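Home News Research Events Contact

Stocking Shelves Remains a Slow Job for Machines

The Destia program has spent 20 months asking whether robots can take over routine shelf work in small grocery stores. In an interview on Thursday, the program's lead engineer gave a measured reply. "We can pick up a piece of fruit and put it down," the engineer said. "A store needs that done all morning, without a person standing by."

The fruit used in the exercises is artificial.

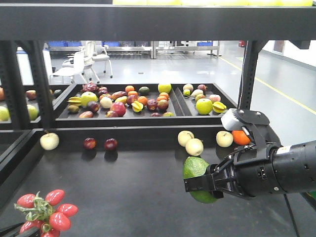

Avocados and pears, the engineer explained, are among the more forgiving items. Their shapes are simple, and a two-finger gripper can hold them from several sides. Bunched goods are harder. "A bunch has no obvious place to take hold of it," the engineer said. "Each approach angle gives you a different object." The Mendumine planning software, now in its second version, proposes 6 possible grasps for each item and ranks them.

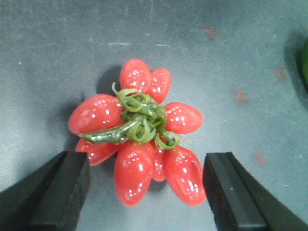

Can a machine restock a produce shelf without help today?

"For short periods, under conditions we have arranged," the engineer said. "I would not promise a store manager more than that."

Speed is a further concern. According to the engineer, the current system needs 28 seconds to move one item, and a practiced clerk is many times faster. Work at home is considered more difficult still, as kitchens differ from one another far more than store shelves do.
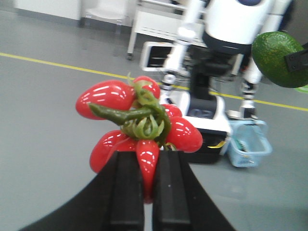
A bunch of artificial chili peppers held in the gripper.

The engineer was also asked about crowded trays, where one item rests against the next. "Removing a plum should not disturb the oranges," the engineer said. "People manage this without thinking. We have to plan for it." 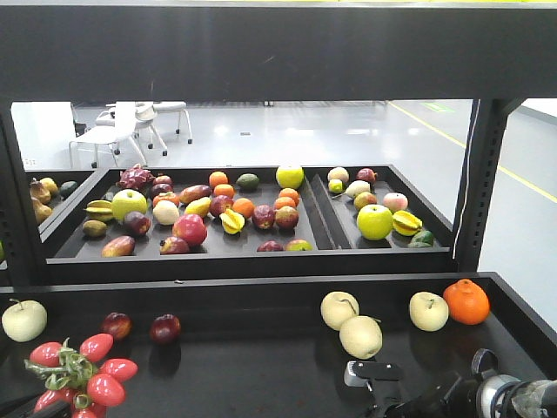

Next Steps

The program will begin a trial with the Morelli stores in April. Staff will remain responsible for the shelves throughout, and the machine will work only before opening.

Related items
Puvau Warehouse Study: Interim Findings
Household Chores and Automation: A Reading List
Destia Program Calendar

Contact the Destia Program Office | Copyright Destia | Back to top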